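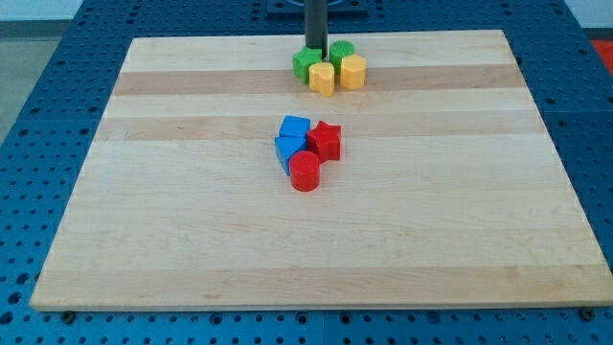

About Reddale Sports Hall

Reddale Sports Hall is an indoor sports center for clubs, schools and people who simply want to move after work. We have one large hall, two smaller rooms on the upper floor and a gallery from which parents and friends can watch the games. The hall belongs to four clubs together, and each club has one vote in all decisions, no matter how many members it has.

How we began

Before the hall existed, the clubs played in school gymnasiums on different sides of town. The floorball teams trained late in the evening, the badminton players had a ceiling that was too low for them, and the volleyball club had to carry its own net posts from one school to another. When the old Van Dusen warehouse became free, Amos Kincaid from the volleyball club wrote a letter to the other three clubs and asked if they wanted to look at it together. They came on a Saturday. The roof was leaking in one corner and there was no heating, but the height was good and there were no columns in the middle.

It took 10 months from this visit until the first training. Much of the painting and cleaning was done by club members in their free time. The sports floor was laid by the company Kellix, and they still come every April to check it.

What you can do here

The large hall can be divided by a curtain into two halves. On weekday afternoons it is used mostly by schools, and from five o'clock by the clubs. We have floorball, volleyball, badminton and handball. Upstairs there is table tennis in the first room. The second room has mats, and it is used for judo, gymnastics for small children and a quiet stretching class for seniors.

On weekends we host league matches and smaller tournaments. The gallery has 98 seats. For bigger events we can put benches along one side of the court, but this must be agreed with us in advance, because the emergency exits have to stay free.

If you are not a member of any club, you are still welcome. Badminton courts and table tennis tables can be rented by the hour. You can book at the front desk or through the Pluris booking page, where you also see which hours are already taken. Please bring indoor shoes with clean soles. Rackets can be borrowed at the desk, and for these we ask a small deposit.

The people who work here

Gwendolyn Nakamura is the manager of the hall. She makes the timetable, which is maybe the most difficult job in the house, and she is the right person to write to if your club or company wants a regular hour.

Desmond Rosenthal takes care of the building and the equipment. If a net is torn or a lamp is not working, please tell him directly or leave a note in the box near the changing rooms.

Verna Kasprzak is responsible for school groups and for the holiday camps. She played handball for many years and she also trains our youngest handball team.

Setsuko Miyazaki teaches judo and the seniors' class upstairs. New participants can come to one class for free before they decide.

How we are financed

The four clubs pay a yearly fee according to the hours they use. The rest comes from court rental, from school groups and from the small cafe beside the entrance. We do not pay out any profit. If there is money left at the end of the season, it goes to repairs and new equipment. Last season we bought new handball goals and changed the lights in the large hall, so it is now much brighter in the corners.

Access

There is a ramp at the main entrance and an elevator to the upper floor and the gallery. The changing room next to the desk has a wide door and an accessible shower. Bicycles can be locked under the roof on the left side of the building. Parking is behind the hall, but on match days it fills quickly, and we recommend that you share a car or take the bus.

Contact

The front desk is open every day when there is training or a match. For questions about rental, tournaments or camps, please use the contact form on this site. We usually answer within 2 working days.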